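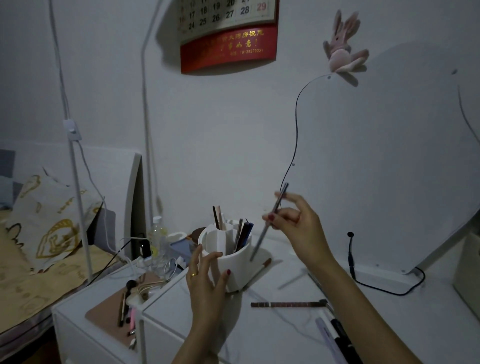 Writing Pace Notes for a Gravel Stage: A Method for New Co-Drivers

By Seema Mittal
20 December 2024

The method below is the one used at the Bellamy novice school. It assumes a numeric corner system, a two-pass recce and a trip meter that reads in meters. Drivers who use descriptive notes can follow the same steps and substitute their own words for the numbers.

Before the recce

Rule the notebook the night before. Each page takes up to 2 columns, but a single column is easier to read when the car is moving. Leave the left margin clear for junction distances. Number every page in the top right corner and write the stage name on every page as well. Pages come loose, and the Mestska stage and its reverse running look alike on paper.

Agree on the corner scale with the driver and write it inside the front cover. The scale used here runs from one (slowest) to six (close to flat). A hairpin is written HP, a square turn is written SQ. Agree also on what the number means. At Bellamy it describes the shape of the corner only. Grip, surface and camber are written separately, after the number.

Calibrating the trip meter

Find the organizer's calibration distance in the road book. Drive it at recce speed on the tires used for the recce. Enter the official distance and the pulse count in the trip meter, then drive the same section again. If the second reading is out, check tire pressures before changing the figure. Repeat whenever a tire is replaced.

First pass

The driver calls and the co-driver writes. Do not edit. Zero the trip at the start board and keep writing until the flying finish. A normal line has this order:

distance, direction, severity, length, modifier, hazard

So a straight of 70 meters into a right four that is long, tightens to three and has a rock on the inside is written:

70 R4 long tightens 3 don't cut

If two corners run together with no straight between them, join them with "into". If there is a short gap that is not worth measuring, use "and". Keep to these two words. Several crews at the school mixed in "then" and "plus" and found that neither person remembered the difference by the second stage.

Crests need care. Write the crest where it comes in relation to the corner, not simply next to it. "Crest R5" and "R5 over crest" are different roads. On the Redow stage there is a long straight, 196 meters by trip meter, that ends in a blind crest with a left three directly behind it. The line reads:

196 slow crest into L3

The word "slow" goes ahead of the hazard so that the driver hears it in time to brake.

Second pass

The co-driver reads and the driver checks. Read at the rhythm intended for the stage, even though the car is moving far more slowly. The driver says "change" when a note is wrong and gives the new call. Strike the old note with a single line and write the new one above it. Erasing takes too long and leaves a gray patch that is hard to read.

Mark the following on this pass:

Braking references that can be seen from well back, such as a gate or a pole.
Places where the road will cut up after the first cars.
Radio points and stop points, with trip readings.
Any note that was read late. Put a small arrow beside it and move it up a line in the fair copy.

Fair copy

Write the fair copy the same evening. Use a soft pencil and a page with no more lines than can be read at arm's length. End each page on a straight if possible. Where a page has to end in a linked sequence, repeat the last call at the top of the next page and put a box around it.

Kuldeep Thakur, who teaches the second half of the course, also has crews mark the final 800 meters of every stage with a vertical line in the margin. The driver is told "last page" when the line begins.

Checking against video

Forward-facing recce video is useful if the event allows it. Play it at normal speed and read the fair copy aloud. Stop only when a call is late or missing. Flerotine runs its stages again in March with few changes to the road, so crews going back should keep both the recce notebook and the fair copy and make a new second pass with the old notes.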